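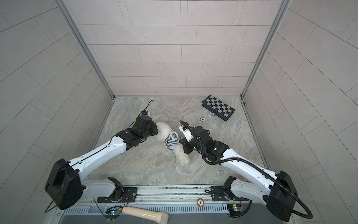
O conjunto Sakodano reúne anúncios de venda de veículos usados publicados por concessionárias e revendas multimarcas, acompanhados dos respectivos campos estruturados. Cada registro corresponde a um anúncio e traz o texto livre do vendedor, a versão, a quilometragem e a lista de opcionais. Objetos como um bicho de pelúcia branco, ou qualquer outro item alheio ao veículo, não geram campo próprio e recebem o código `outro` na coluna `item_extra`. A versão atual contém 1.347 anúncios.

## Estrutura

| Arquivo | Conteúdo | Registros |
|---|---|---|
| `treino.csv` | anúncios de Brerkdale | 974 |
| `teste.csv` | anúncios de Clukville | 373 |

Cada arquivo possui 12 colunas, em UTF-8, separadas por ponto e vírgula. Preços ausentes permanecem vazios – o valor zero indica "sob consulta".

## Anotação

Os opcionais foram normalizados com o vocabulário Tomoana, de 200 termos. Abreviações do vendedor ("ar-cond.", "dir. hid.") são mantidas em `texto_original` e expandidas apenas em `opcionais`.

## Limitações

- A quilometragem é a declarada no anúncio e não foi verificada.
- Picapes de cabine dupla estão sobrerrepresentadas em `teste.csv`.
- Telefones e placas foram removidos do texto livre.

## Uso

Permitido para fins de pesquisa, mediante citação do conjunto. A próxima revisão está prevista para março e incluirá a coluna `cambio`, hoje extraída somente do texto.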